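How to Save Your Own Tomato Seeds (and Still Eat the Tomato)

I grew up thinking seeds came in packets and that was the end of it. Then a neighbour in Davcombe gave me a jam jar of what looked like pond water, told me there were tomatoes in it, and sent me home. I've been saving my own ever since, and I still get a little thrill in September when the first jar goes up on the windowsill. It's a lovely job for the tail end of the season, when the garden is winding down and you're not quite ready to let it go.

What you'll need

A ripe tomato or two, a clean glass jar, a fine sieve, a square of cloth or a coffee filter, a rubber band, a dinner plate and some paper envelopes. A pencil too, and please don't skip the pencil, as pen ink fades in a shed faster than you'd believe.

Choosing your tomato

Start with an open-pollinated or heirloom variety. Hybrids (the packet will usually say F1) do grow from saved seed, but the plants come up every which way and you may be disappointed by what you get. My own favourite is a big, lumpy red one that came to me labelled Ferraro. I've never found it in a catalogue, so I keep it going myself, and I'd be heartbroken to lose it.

Pick from your best plant, which isn't always the plant with the biggest tomato on it. I look for one that stayed healthy through the humid weeks, set fruit early and tasted good all summer. Tie a bit of coloured wool around the stem in midsummer so that no one in the house picks from it for sandwiches. Let the fruit go a few days past the point where you'd normally eat it. It should be fully coloured and starting to give when you press it with your thumb.

Getting the seeds out

Cut the tomato across its middle, the way you'd halve a grapefruit, and you'll see the little seed pockets laid out neatly. Squeeze each half gently over the jar, or scoop with a teaspoon. What's left is perfectly good to eat. I chop mine into a pan with garlic and a glug of olive oil, and that's lunch looked after.

Add a splash of water to the jar, enough that the pulp moves when you swirl it. Cover with the cloth, snap on the rubber band, and write the variety on a bit of tape. Do it straight away! I once had three jars in a row and was quite sure I'd remember which was which, and the following summer was full of surprises.

Letting it ferment

Each seed wears a jelly coat that keeps it from sprouting inside the fruit. A short ferment takes that off. Leave the jar somewhere warm and out of direct sun, and give it a swirl morning and evening. After two or three days you'll notice a smell, and possibly a skin of white mould on top. That's fine. Mine sits in the back porch, partly for the warmth and partly to keep the peace.

Don't leave it much longer than three days in warm weather, or the seeds may begin to sprout in the jar. In a cool kitchen it might need four or five.

Rinsing and drying

Fill the jar with water, stir, and wait a minute. Good seeds sink, and pulp and hollow seeds float. Pour off the top slowly, then do it again until the water runs clear. Tip what's left into the sieve, rinse under the tap, and give the bottom of the sieve a good blot with a tea towel.

Spread the seeds in a single layer on a plate. A glazed one is best, as they stick to paper towel like glue and you'll be peeling bits off till Christmas. Stir them with a fingertip once a day to break up the clumps. They need 7 days in an airy spot, and a bit longer if the weather's been damp. Never use the oven, even on low. When they're ready they'll feel papery and slide freely over the plate.

Storing and sowing

Envelopes go into a lidded tin, and the tin goes somewhere cool, dark and dry. I write the variety, the month and a note to myself, something like "good in the wet" or "needs a taller stake". Kept like this, tomato seed will usually stay lively for four years or more.

If you're unsure about an older batch, fold ten seeds into a damp paper towel, slip it into a bag and keep it warm for a week or so. If seven or more sprout, sow as normal. If it's only a few, sow thickly and hope for the best.

You'll have far more seed than you can use, which is half the fun. I take my spares to the spring swap in Kelumton, where I've come home with peppers, a climbing bean and a small yellow tomato called Ikine that my whole street now grows. Pop a few in an envelope for a friend, and tuck in a note with the sowing instructions if they're new to gardening. 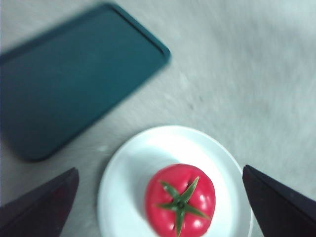

One more thing on quantities, as I'm often asked. A single good-sized tomato gives plenty for a home garden, but if you can spare the fruit, take seed from two or three different plants of the same variety and mix them together. It keeps the line a bit more vigorous over the years, and you'll have a few extra envelopes for the swap.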